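Workshop and Makers | Local News

A small group of hobby builders in Plavmont has finished a first series of hand-operated grippers, and in August they started to try them on ordinary kitchen goods. The group is called Dudeo. It was started by Khải La and Aurelia Nistor, who share a workshop on the Londel side of the town.

The trials take place at home, with fruit and vegetables on a patterned cloth.

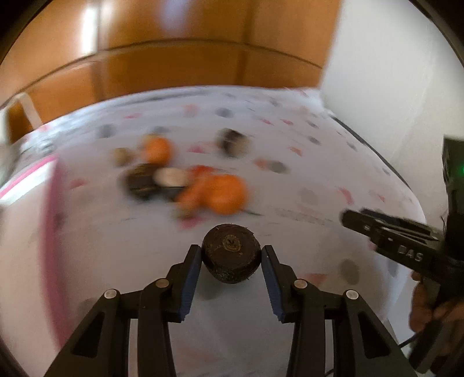
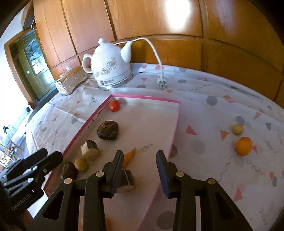

Two-fingered grippers at work among fruit and vegetables.

The builders wanted to learn how a jaw with only two fingers behaves with things that are round, rough or slippery. Four pivots connect the fingers to the black arms, and the inner pads are made to be changed quickly. According to Nistor, the pads took the most time of all the parts. "The arms we drew in one evening," she said. "For the pads we made 12 versions, and I still do not like the last one completely."

Citrus fruit was chosen for its smooth skin. Dark, rough vegetables were added later, after Hiếu Huỳnh, a member of the group, complained that the tests were too easy. A cherry tomato is the smallest thing on the list, and La said that he would like to go smaller, to a single bean.

The group keeps a written log with 114 grasps in it so far. Each entry has the name of the object, the pad version and a short remark. Huỳnh plans to copy the log into a table, so that other home builders can compare it with their own results.

Dudeo will show the grippers at the Pietrzak hall, where visitors may try them. There is space for 50 people, and registration is at the door.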